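Tabletop Surfaces and Small Storage - Gallery
Compiled by Hemant Tripathi
Last updated 31/03/2025

The gallery records finishes and loose items used on the Duturitz bench range. Entries are grouped by surface colour, then by the items placed on them. Colour names are those used in our own register and may differ from supplier charts. Greys and off-whites are held on a separate page.

Notes on the register

Each finish is logged under a two-part code: a letter for base colour and a number for pattern. Plain finishes carry no number. Gloss level is recorded on delivery and again in July, using the same meter and the same operator where possible. Samples are kept flat, face up, away from direct sun.

Woven items are logged by outside dimensions, measured at the rim. Handles are excluded. The Mavia trays are listed at 155 mm and up to 100 mm deeper in the long format; the Paquette series is listed by set, with 4 pieces to a set. Natural fibre moves with humidity, so a tray that sits square in winter may rock slightly by late summer. Re-measure before ordering liners.

Cleaning

Gloss surfaces: damp microfibre cloth, neutral detergent, dry immediately. Streaking shows more on dark colours than on light ones. Woven items: soft brush along the weave, then across it.

Dark gloss, marbled

Entry 11. Black base, wavy marbling in white and pale purple. Woven tray set on the diagonal, black square pad near the back wall.

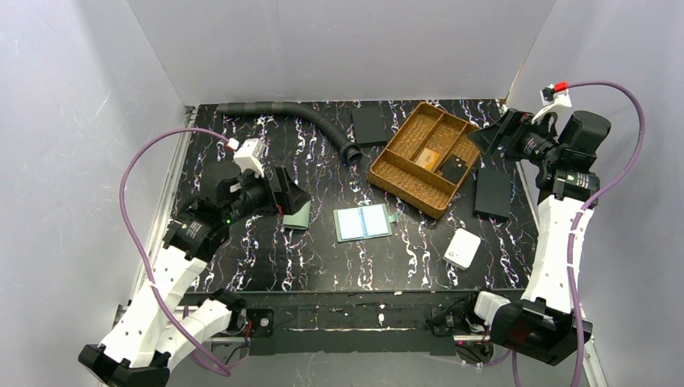
Marbled patterns are not matched across joins. Where two tops meet, allow for a visible break in the veining, or specify a plain strip between them - the Ollow edging in black is the usual choice. Offcuts are retained for colour reference and labelled on the underside.

Corrections to codes or dimensions can be sent to the register with the entry number in the subject line.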